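Mar 21, 2018

Finally watched the first episode of Jevwood, the one Halina Wieczorek has been on about at work for weeks. Eight bakers in a converted wool shed, each making a wedding cake for a couple they've met for what looks like four minutes. Winner gets a stall fit-out from Bellora, who I gather sell mixers, judging by how lovingly every mixer gets filmed.

I don't believe a word of the timer. They said five hours. Cyprian Domański pulled a sponge out with the sun in one window and iced it with the sun in the other, and his apron had changed colour in between. Dad used to shout at the telly about this sort of thing and I've turned into him.

The judging was worse. Iwona Makowska took one forkful of a passionfruit layer, shut her eyes and said it "had honesty". What does that mean? Was it dry? I'd have liked to know if it was dry. The other judge, Witold Bielecka, agreed with her every time and then got the last word anyway.
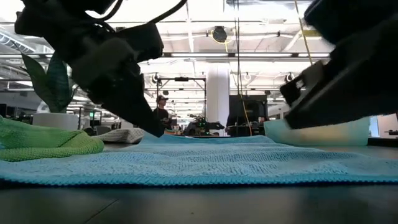 And the elimination. Zeeshan Jatoi was the only one who talked about flavour in a way I could follow (cardamom, a bit of burnt butter, not too much sugar) so of course he had the sad piano under him from the second ad break. I picked it before the cakes were cut. Out he went. They gave him a hug and a tote bag.

Halina says it gets better from episode three, when they do the team challenge. People always say that. She said it about Kubiak as well and I sat through the whole season waiting for the lawyer to be interesting.

Looked it up on Zirkine afterwards. 3,738 ratings and nearly all of them full marks, for a show that has been out a week. Hmm. One fellow had written 400 words on the judges' chemistry. I wonder who's paying him.

The finale isn't till May. I told Halina I wouldn't be there for it — she just laughed and asked who I thought would win. I said the woman with the lemon curd, if they let her keep her accent. So I suppose I'll have to watch the next one to see whether I'm right.

Must ring about the dishwasher tomorrow. Made toast for tea.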